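Cirel Board Oil, 8 oz bottle
Food-safe finish for cutting boards, butcher block and wooden spoons
Sold by Plamdale Kitchen Supply
Item 1607
In stock, ships in two working days

Overview

Most of what gets said about board oil is sales talk, and we say that as a store that sells it. Cirel is refined mineral oil with a little beeswax and carnauba wax melted in. It slows down the rate at which wood takes on water. It makes a dull board look better. We have carried it since January and we keep carrying it because the cap seals properly and the label tells you what's inside, which puts it ahead of plenty of bottles at twice the price.

What the maker claims, and what we think

"Restores old wood." It darkens old wood and brings the grain up. If your board has deep knife grooves, it will have deep knife grooves after you oil it. You need sandpaper for that, and we sell it further down the page.

"Antibacterial." We asked the maker for the test behind this and got a brochure. Wash your board with soap and hot water and stand it on edge to dry.

"One coat lasts a year." On a board hanging on a wall, maybe. Fouad Belkadi, who runs our repair bench, gave three coats to the maple board in our break room and it was looking thirsty again inside a month. It does get used for everything from bagels to onions.

"Prevents cracking." Oil helps a little. Most of the cracked boards that come across the bench went through a dishwasher, and no oil on the market will save you from that.

Details

Volume: 8 fl oz
Contents: mineral oil, beeswax, carnauba wax
Scent: none we can detect (the maker says "light honey")
Cap: screw top with flip spout
Gets cloudy when cold. Stand it in warm water and shake.
Keeps for years with the cap on

How to use it

Wash the board and let it dry overnight. Pour on more than seems polite and spread it with a lint-free rag, working with the grain. Do the underside and all four edges. Leave it 30 minutes, wipe off what hasn't soaked in, and repeat the next day if the surface looks patchy.

The end grain drinks the most. On a glued-up board that means the two short edges, and they are the part people skip.

Spread used rags out flat outdoors until they dry, whatever the oil. Mineral oil isn't the risky kind, but linseed and tung are, and most people end up with all of them under the same sink.

Compared with the others we stock

Bido Board Butter is a paste, thicker and easier to control on a spoon or a bowl. It also costs more per ounce and leaves a tacky film if you use too much. Everybody uses too much.

Tymoshchuk Hard Finish is a curing oil made from linseed. It does last longer. It also needs several days between coats, and the smell took over the back office for a week. Good for a countertop. For a cutting board you plan to scrub twice a day, we don't see the point.

Plain mineral oil from the drugstore will do most of what Cirel does. The wax gives you a slightly slower bead of water and a nicer feel in the hand – decide for yourself what that's worth.

Customer comments

"Does what it says, minus about half of what it says." Jenő Hegyi

"Bought it for a walnut board and the color came up beautifully. The spout drips down the side of the bottle. Keep it on a saucer." Mohammed-Awal Bawa

"I couldn't tell it from the cheap stuff until the third wash. After that I could, a bit." Woo-jin Moon

Maple boards

Pale maple is where people worry most about color. Cirel will push a cream board toward honey, and it won't go back unless you sand it. Strips in a glued-up board can take the oil differently too, so try the underside first.

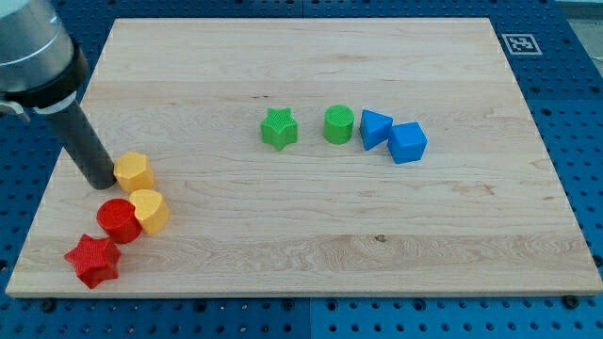 Can I use olive oil instead?
You can, but it will go rancid in the wood sooner or later, and a sticky board that smells like old crayons is hard to rescue.

Goes with

Sanding pack, 120 and 220 grit
Cotton rags, bag of ten
Steel bench scraper

Returns

Unopened bottles can come back within 30 days. Opened bottles are yours, unless the cap leaked in the mail, in which case send a photo to Eduardo Soriano at the service desk and he will ship another. He doesn't need the old one back.

Price checked Tue 21 April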